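Abro hilo porque me lo habéis pedido varias veces y porque esta mañana me he levantado con ganas de escribir largo: cómo aprendí a dormir bien después de casi tres años durmiendo fatal. Aviso de que me enrollo, poneos algo calentito.

Para situaros: cuando me mudé a Salinas pensé que con el mar al lado iba a caer redonda cada noche. Pues no. El primer invierno dormía a trozos, me despertaba a las cuatro en punto y me quedaba mirando el techo hasta que pasaba el camión de la basura. Todas las noches, el mismo camión.

Empecé a apuntarlo en una libreta. Hora de acostarme, hora de despertarme, si había cenado tarde, si había discutido con alguien (esto último salía más de lo que me gustaría). Llené 56 páginas antes de ver algo claro, y lo que vi fue que el café de la sobremesa me estaba matando.

Me resistí muchísimo, ¿eh? A mí el café de las cuatro me parecía sagrado. Lo cambié por un rooibos que venden a granel en una tienda pequeñita del puerto, y las dos primeras semanas lo bebí con una cara de pena tremenda. Ahora me encanta – bueno, casi siempre.

Lo segundo fue la habitación. La tenía a 23 grados todo el invierno porque soy friolera, y me despertaba sudando y enfadada con el mundo. Bajé la calefacción, saqué otra manta y tardé un par de noches en acostumbrarme. A los que sois de pies fríos: calcetines de lana, sin vergüenza ninguna.

Y las sábanas, que de esto me preguntáis siempre. Pasé por unas de franela, por unas de satén que resbalaban como una pista de hielo y al final me quedé con el algodón de toda la vida. Compré un juego de la marca Mirkedlow, me costó 100 euros y me dolió en el alma pagarlo, pero llevo con él desde entonces. 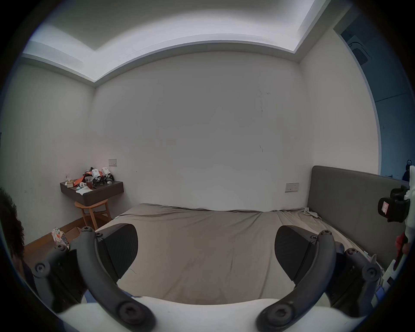 Las lavo cada semana con poquito jabón y sin suavizante, que les quita el tacto fresco. Y si hay sol, a tender fuera. Meterse en una cama que huele a viento es de las cosas más baratas y más bonitas que conozco.

El colchón fue otra historia. Fui a la tienda decidida a gastarme lo mínimo y salí con un Stundstead de 459 euros, firme, después de tumbarme en todos los de la exposición con el abrigo puesto. Los primeros días me dolía la espalda y quise devolverlo. Menos mal que me dio pereza llamar.

También tuve mi época de aplicaciones. Instalé una que se llama Predent, que te da una nota cada mañana según lo que te hayas movido. Me levantaba descansada, veía un 61 y ya me sentía cansada. La borré en diciembre y no la echo de menos.

El móvil duerme en la cocina, y como despertador uso uno de cuerda que hace un ruido horrible. En la mesilla tengo un libro que no sea demasiado emocionante. Ahora voy por uno sobre la historia de los faros, página 256, y lo llevo desde el verano – os podéis imaginar lo bien que funciona.

¿Sigo teniendo noches malas? Claro que sí. Cuando me pasa, ya no me quedo dando vueltas: me levanto, me hago una infusión y me siento un rato junto a la ventana con la luz bajita hasta que me vuelve el sueño.

Si lleváis meses así, por favor, contádselo a vuestro médico. Yo tardé demasiado por pensar que era una tontería, y salí de la consulta con un par de consejos buenos y mucho más tranquila.

Mañana os cuento lo de las siestas, que eso da para otro hilo entero. ¿Vosotros sois de persiana bajada del todo o de dejar una rendija?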